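Reading time: 2 min

Neltow tableware range moves to single glaze specification

Neltow will move its full hospitality tableware range to a single glaze specification from December. The change covers 1,773 product lines made at the Kuren works and replaces the 7 separate glaze recipes now in use.

The new glaze, sold under the name Pledia, is lead-free and fires at a lower peak temperature than the recipes it replaces. It has been in limited production at Kuren on one kiln line, where finished pieces were checked for edge chipping, cutlery marking and colour drift between batches. Results from the line are set out in a technical note, which trade customers can request through their usual account contact.

Body clay, dimensions and stacking heights are unchanged. Existing stock can be mixed with new deliveries - a slight difference in surface sheen may be seen under strong light. Product codes stay the same, with the suffix P added to pieces made to the new specification.

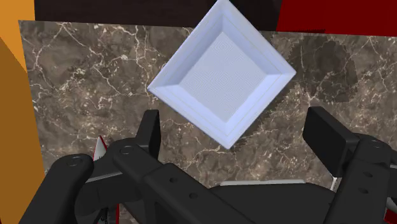
Orders placed before the changeover will be filled from current stock where possible. Customers who need a full service in one glaze should state this on the order form. The minimum order for open stock remains 100 pieces per line, and the chip warranty on rims stays at 2 years.

Gallagher will continue to handle warehousing and onward delivery. Lead times are expected to be longer than usual during the changeover month while kiln schedules are reset.

Sample sets are available to trade buyers on request.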